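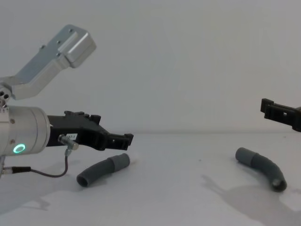

I'm replacing the waste line under a laundry trough and can't decide how to join the new bends to the old pipe. The existing run is 40 mm and drops into a 50 mm branch at the wall. I have the bends laid out on a white table, two curved pieces in dark grey, and neither gives its size anywhere I can find. The old pipe is a lighter colour and feels harder. Can I solvent weld these, or do I need rubber ring joints? The trough is a Laizer and its instructions say nothing past the trap.

Trukby

3 comments - Share

Work out the plastic first. Grey tells you very little, as PVC, polypropylene and HDPE are all sold in grey. PVC takes solvent cement. Polypropylene and HDPE don't, and a cemented joint in either will pull apart by hand. Drop an offcut in a bucket of water: PVC sinks, the other two float.

Then measure the outside diameter with calipers. Nominal size is not outside diameter, and metric waste from different systems can differ enough to leak. If the two plastics don't match, use a mechanical compression coupling rated for both - not tape, not silicone. Keep the fall even along the full run and clip the pipe at 800 mm or closer.

Poser

12 found this helpful - Share
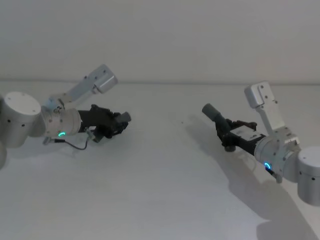 White table and plain wall behind it.

Just use rubber ring. Did mine in March, no leaks so far. Check with your local plumbing authority though, in some places you need a licence to touch waste pipe.

Urard

1 comment - Share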